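Nisudis Plush Blanket, Queen: Review After One Winter

I bought the Nisudis plush blanket in April, at the end of the season, when the store had marked it down. It has been on our bed since the first cold nights of the fall. Before that we had a cotton quilt from Sinetti, and before that a wool blanket that my mother-in-law, Nazmiye Gökçe, still uses in her guest room. Those are the two I can compare it with.

Size and weight

The label gives the fabric weight as 300 grams per square meter. That puts it in the middle of the range for this kind of blanket. The cheaper Ekinci throw we keep on the couch is listed at 200, and you can feel the difference when you pick the two up. The Nisudis hangs better over the side of the bed and doesn't slide off at night. On our queen mattress it reaches well down both sides. If you have a very deep mattress, or share the bed with someone who pulls, get the king.

Warmth

It is warm enough on its own down to a bedroom temperature in the low sixties. Below that I add the quilt on top. The quilt over the plush works much better than the plush over the quilt, which bunches up. My husband Erdal runs hot and threw his half off most nights until we turned the heat down.

It does not breathe like cotton or wool. If you wake up sweaty under polyester, this one won't change your mind.

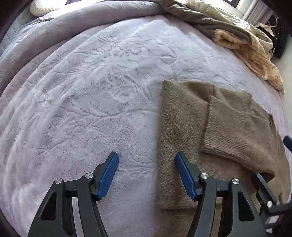 The lavender-gray color, on the bed.

Color

Online it looked like plain gray. In our bedroom it has a purple cast, more so under the lamp in the evening than in the morning. I like it, but I had to swap the pillowcases. The store also had a dark green and an off-white. Kevser Bilgin at work bought the off-white and says it shows everything.

Washing

Wash it alone, cold, with half the detergent you would normally use. Skip fabric softener. I used it once and the pile felt greasy until the next wash. Tumble dry on low or hang it over two lines. I have washed it six times so far. The first load left a full lint screen, the second left half of one, and after that there was very little.

The pile is still soft. It has flattened somewhat at the foot of the bed where the dog sleeps, and brushing it with a dry clothes brush brings most of it back. The hem is a plain folded edge with a single row of stitching. One corner started to come loose after the fourth wash and I sewed it down by hand.

Static

This is my main complaint. In January, with the heat on, it crackled when we pulled it up and gave small shocks. A humidifier helped. It also picks up dog hair, and a lint roller gets only part of it off.

Would I buy it again

At the sale price, yes. At full price I would look at the Stirer version first, which has a bound edge and costs only a little more. I would not use either one in summer. Ours goes in a zippered bag on the closet shelf from May on, and it folds down smaller than the quilt does.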